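Cuautle Street Shared Workshop
Minutes of the monthly users' meeting, Monday, October 29, 2018

Meeting opened ten minutes late, the previous group having taken the good chairs with them.

1. Minutes of the last meeting
Approved, with one correction: the word "sink" in item 4 should read "sink, again."

2. Storage
The Flistia shelving has been delivered and is still in its boxes. Two members offered to put it up. Both have offered before, and the offer was minuted then too. Agreed that the boxes may not be used as a table in the meantime.

3. Benches
Complaints were heard that small items left on the benches are turning into permanent residents. A motion to clear everything weekly was defeated by the people who own most of it. 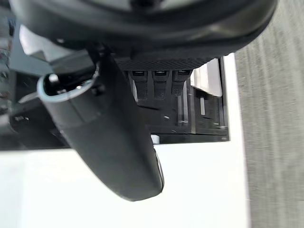

Labeling was discussed at greater length than anyone had planned. The Merner label maker takes tape that costs more than some of the things being labeled, so masking tape and a marker will do for now. Anything left out should carry a tag, and that goes for pieces like the black one with three rectangular slots in a row along its top edge, sitting on a white surface. Suggestions for what to write on the tag ranged from "holder" to "ask first." The second was adopted for all cases of doubt.

4. Money
The fund stands at 600 dollars. Skudosov has quoted 200 for repairing the vent fan. Accepted, after a short silence in which the fan could be heard.

5. Any other business
The kettle. Deferred to January.

Actions: shelving up before the next meeting; masking tape to be bought, 2 rolls.

Meeting closed at 8:40.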